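How Do You Teach a Robot to Throw Something Away?

Science Desk for Kids
Written by Lurdes Fonseca
17 Jan 2022

Pick up an empty bottle. Drop it in the trash. Congratulations, you have just done something that can keep a room full of grown-up engineers busy for months.

You probably didn't think about it. Your eyes found the bottle, your hand opened to the right width, your fingers squeezed enough to hold on, and your arm went over to the bin and let go. (If you missed, you looked around to see who was watching and then picked it up. We hope.)

A robot starts out knowing none of this. It doesn't know what a bottle is. It doesn't know that "up" is the way out of a pile.

The old way: write it all down

For a long time, people taught robots by giving them a list of exact orders. Move the arm this far left. Go down this much. Close the gripper. Go up. A gripper is the robot's version of a hand, although most grippers are closer to a pair of salad tongs.

Exact orders work very well in a car factory, where each part shows up in the same place every time. They work very badly on a messy table. If the bottle has rolled over by the width of your thumb, the robot will reach down, firmly grab some air, carry the air to the bin, and drop it in. Then it will go back for more air. The robot is doing exactly what it was told, and it will keep on doing it until somebody turns it off.

You could try writing more orders. If the bottle is standing, do this. If it is lying down, do that. If it is lying down and squashed and another bottle is on top of it, do this third thing. You would need a very long list, and the first bottle you met on Tuesday would not be on it.

The other way: show it

Think about how you learned to tie your shoes. I doubt that anyone handed you a list of finger positions. Somebody showed you, probably many times, probably while you were late for something.

Robots can learn a bit like this too. The method is called imitation learning, and "imitation" means copying. A person steers the robot's arms through the whole job while the robot's cameras record. At each moment, the computer saves two things: what the cameras saw, and how the arms moved. One full run through the job is called a demonstration.

Then you do it again. And again. At Prudotska, the lab I have been following, the team recorded 190 demonstrations of clearing bottles off a table. Between runs they had to take the bottles back out of the bin and mess up the table once more. If your parents ever catch you doing this, tell them it's research.

All those recordings go into a computer program called a neural network. You can think of it as a gigantic guessing machine with millions of little knobs. It looks at a picture from the recordings and guesses how the arms should move next. Then it checks what the person did. If the guess was wrong, the knobs get turned a tiny bit. This happens over and over, far more times than any human could stand, and the guesses slowly get less silly.

Why bottles are sneaky

Bottles look easy. They are not.

First, many of them are see-through. When a camera looks at a clear bottle, a lot of what it sees is whatever is behind the bottle. You have had years of practice at noticing the shiny edges and the label and thinking "bottle." The robot has to work that out from the pictures.

Second, they roll. Bump one and it goes off to bother the others.

Third, they change shape. A full bottle is firm, an empty one is soft, and one that somebody has squashed could be any shape at all.

This is why the team doesn't practice with one neat bottle in the middle of the table. They want big ones, small ones, standing ones and fallen ones, with all sorts of labels and caps. A robot that has only ever met one bottle will think that one bottle is the whole world.

Two kinds of eyes

The robot also needs a good look at what it is doing, and one camera doesn't give it that. A camera set up beside the table can see the arms and the pile together, so it's handy for deciding where to go. But an arm can get in the way, and small gaps are hard to judge from a distance.

So there is a small camera down by the gripper as well. It rides along with the arm and gets very close to things. Up close, though, it can lose track of the rest of the table, the way you would if you walked around with your nose against everything. The program gets both views and learns to use them together. 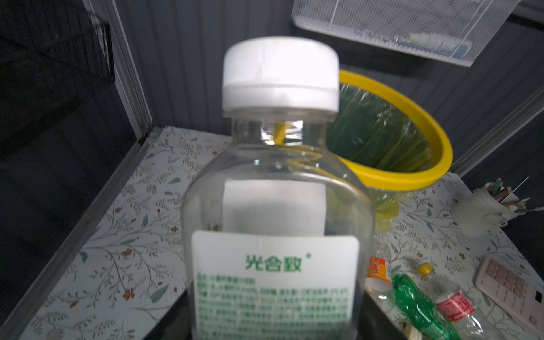
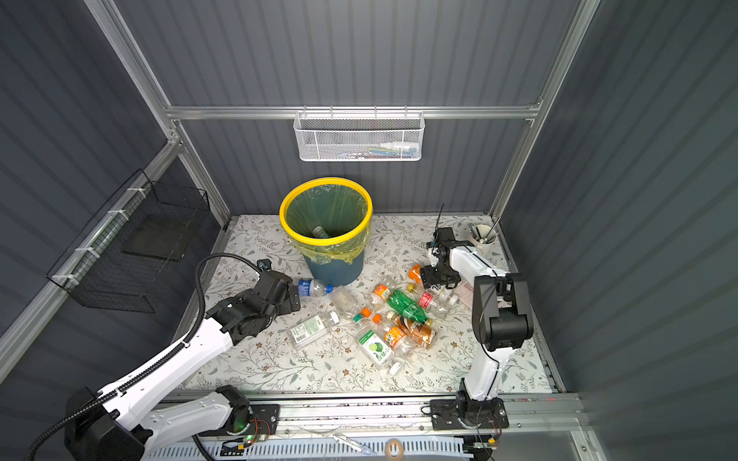 So does it work?

Sometimes! Scientists say "sometimes" a lot, but they are supposed to tell you how often. The Prudotska team set up 70 test tables, each one messed up in a new way, and let the robot try with no person steering. Their rule was strict. A table counted only if all the bottles ended up in the bin. One left behind meant a fail, which is tougher than the rule in my house.

The first program they tested cleared 2 tables.

You may laugh. The team did, a little, and then they watched the videos of the other tries to find out what went wrong. They found that the robot was fine at picking bottles up when everything went well. Its trouble started when something slipped. It would drop a bottle, and then it had no idea what to do, because the people steering it had been so careful that they almost never dropped anything. The robot had never seen a mistake get fixed.

So in April they plan to record a new set, and this time the people will be asked to mess up. They'll nudge a bottle, miss it, or let it fall, and then calmly go back and get it. It is the only job I know of where you can be told your work has been too good and would you please be clumsier.

That idea is useful outside of labs, too. If you have learned a piano piece by always starting at the beginning and never stopping, you know what happens when you hit a wrong note in the middle. You're lost, and you have to go back to the start. Practicing how to get un-lost is its own kind of practice.

Words to know

Gripper: the part of a robot arm that grabs things.

Demonstration: one full run of a job, steered by a person and recorded.

Imitation learning: learning by copying recorded demonstrations.

Neural network: a computer program that gets better at guessing by being corrected many, many times.

Try it yourself

You need a friend, a blindfold, an empty plastic bottle and a wastebasket. Put the blindfold on your friend and stand the bottle on a table. Now get the bottle into the basket using only your voice and your friend's hands. You may say things like "left," "down" and "close your hand." You may not say "pick up the bottle," as your friend is a robot today and has never heard of bottles.

Do it once with the bottle standing up and once with it lying down. Write down how many orders each one took. Then swap places, so your friend has a chance to get even.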